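Mendow Hall: what's on and what went wrong

The piano is back. Those of you who came to the August recital will remember it leaving us in stages, beginning with the B flat above middle C and ending with the left pedal, which Daichi Yoshida handed to the page turner without missing a beat. It has spent the weeks since at Drevlow's workshop in Atinga, where it was given new hammers, a new pedal rod and, according to the invoice, "general encouragement." We were billed for four hours of that.

Daichi has forgiven us and returns on 9th October for the concert he was supposed to give the first time. He'll open with the Haydn sonata that got as far as the slow movement in August, then a set of short pieces he wrote while living over a hardware store in Dromholm. One of them is called Key Cutting and is exactly as restful as you would expect. He tells me it sounds better from the back.

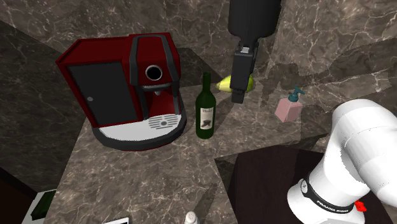

The second half is a trio, with two string players Daichi met at summer school and has been arguing with about tempo ever since. They have agreed on a Schubert. They have not agreed on how fast it goes, and I'm told the final ruling will be made on stage, by whoever gets there first.

Tickets are 20 dollars, or four for 70 if you can find three people willing to sit with you. Doors open 30 minutes before the music starts. Seats aren't numbered, so the usual contest for the aisle will take place under the usual rules, meaning coats laid on chairs will be respected and programs will not. If you held a ticket for August, bring it along and we'll let you in on it. If you've lost it, describe the pedal incident to the person at the door in convincing detail.

A word on page turning. Our regular turner has asked for the night off, and I can't say I blame her. We need someone who reads music, owns dark clothes and can sit very still next to a man who hums. Daichi nods when he wants the page. He also nods when he's enjoying himself - you'll learn to tell the difference by the Schubert. Reply to this newsletter if you're interested, and mention any previous experience with Haydn or with falling hardware.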